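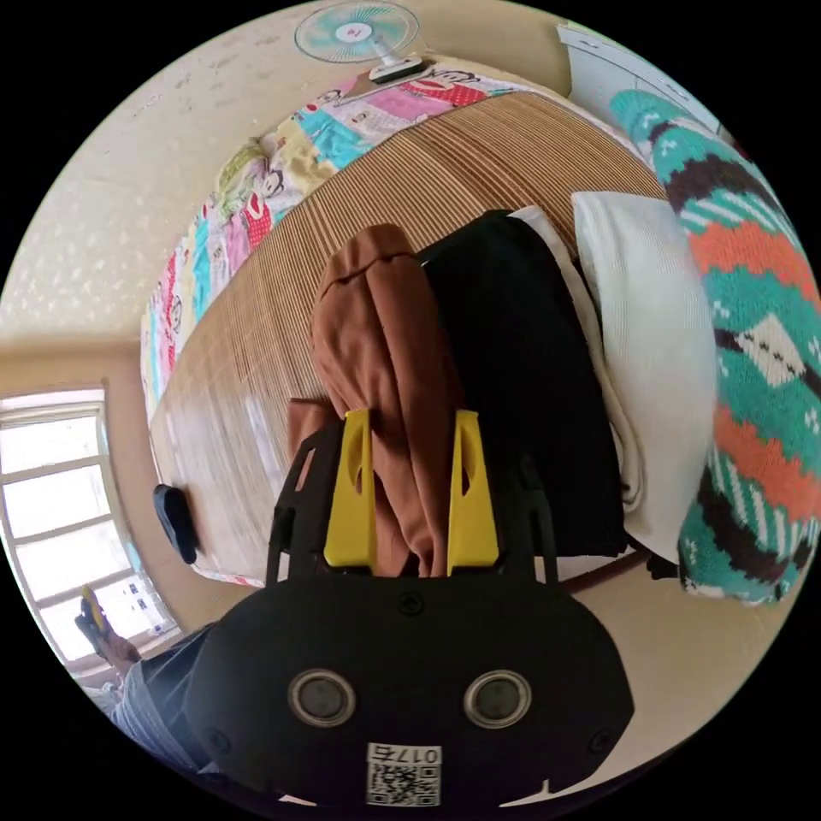 Dorothy thinks we should stop adding new sites and fix the folding order first. Her note on the last entry says the brown garment has been placed on the stack three different ways in the same batch, and that a policy trained on that will learn to dither over the pile. I went back through the batch and she is right. The written task only says "pick up the folded item and stack it." It does not say which way the fold should face or where the stack goes.

December, started 9:40.

Plan for today was bedroom tidying, second round, for the student project. Same task family as before: folded clothes, one item at a time, on a bed. The bamboo mat stays on for all of it. Pillow and knitted blanket stay on the bed too. I had wanted a plain background but we voted on that in the fall and I lost.

Changed the task text before doing anything else. New version:

Grip the folded item at the fold. Lift until it clears the surface. Place it on the stack with the fold toward the pillow. Open the fingers all the way before backing off.

Read it over the phone to Ward Van den Broek, who wanted "all the way" taken out because the finger opening is logged anyway. Left it in. People were opening just enough to drop the cloth and then dragging the top layer when they pulled back, and the log doesn't stop them doing it.

Grip notes. The yellow fingers do fine on a thick fold. With thin cloth they pinch only the top layer and the rest slides out underneath. Coming in lower helps, but then the tips catch between the slats of the mat. Best I found was to come in at a shallow angle from the open side of the bed, press down a little, close slowly, and wait a beat before lifting. With a fast close the cloth bunches up and stands above the fingers, and it goes down on the stack in a lump. I kept a few of those on purpose and tagged them "bunched" so we can decide later. My vote is to keep them in the training set if the item lands flat and drop them if it doesn't.

Dark cloth is still a problem. The black garment lying flat gives the tracker very little to hold on to when the gripper is close. The patterned sheet along the wall and the bands on the blanket seem to help a lot, and the runs where both stayed in view had the cleanest paths. Runs facing the window were worse. The panes blow out and the exposure hunts as the gripper turns. Next time, start with the back to the window, or wait for the afternoon.

First pass, 200 episodes aimed for, did not get there. Stopped at noon because the battery pack was low and I didn't want a gap in the middle of a set. Uploaded what I had to Tkachuk (the shared drive, for anyone new reading this) in the folder called bedroom_stack_v2. The old v1 folder stays where it is. Please don't merge them, the task text is different.

Afternoon, 1:15. Ran the Brillon script on the morning batch. It flagged 5 episodes where the fingers never fully opened at the end. Watched them all. In 2 the item was placed fine and the recording was stopped too early, so those can be trimmed and kept. The others are real misses and I moved them out.

With today's upload the project total is over 1005 usable episodes across all the folding tasks. That is enough to try a first training run before the break. Dorothy has the config from the towel task and says it should work with only the camera crop changed. I would also lower the action rate, since the cloth motions are slow and we are mostly feeding it frames where nothing moves.

Answer to Dorothy's note, so it's written down in one place: agreed on the fold direction, it's in the new text. I don't agree on stopping new sites. Everything we have for stacking is from two bedrooms, and the model will learn the mat. I'd do one more site with an ordinary flat sheet, then freeze.

To do:
Relabel v1 with fold direction where it can be seen
Trim the early stops
Charge both packs overnight
Ask Ward for the wider finger tips, the ones he printed for the towel task
Try the thin cloth again with the slower close

Packed up 3:30.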